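Walking to work the long way

I moved to Zurnness in January for a job at Bristora, and for most of the year I took the number 2 bus to the office. The route got cut in the fall, so now I walk. My phone says 2000 steps door to door, which seems low to me, but I haven't checked it.

The first part is all houses. There's a bakery called Petek on the corner after the school, and I usually stop there for a roll. Ea Baldursdóttir from my team walks in from the other side of town and claims her bakery is better. I haven't tried it yet.

After Petek you go under the rail line and come out by the plaza. I used to go around it on the street side. Berkay Akbulut told me to cut straight across, and it saves a few minutes.
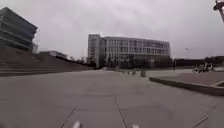 I like the crossing more than I thought I would. On gray mornings I set my pace by the paving, one slab at a time, until I stop thinking about it. The wide steps on the left are where I'd sit with my roll if it were warmer, and the row of trees in front of the long pale building at the far end gives me something to aim for.

I need better shoes before the snow. The Rarnow ones I bought last spring are worn down at the heel - the left worse than the right - and I'd rather not glue them again.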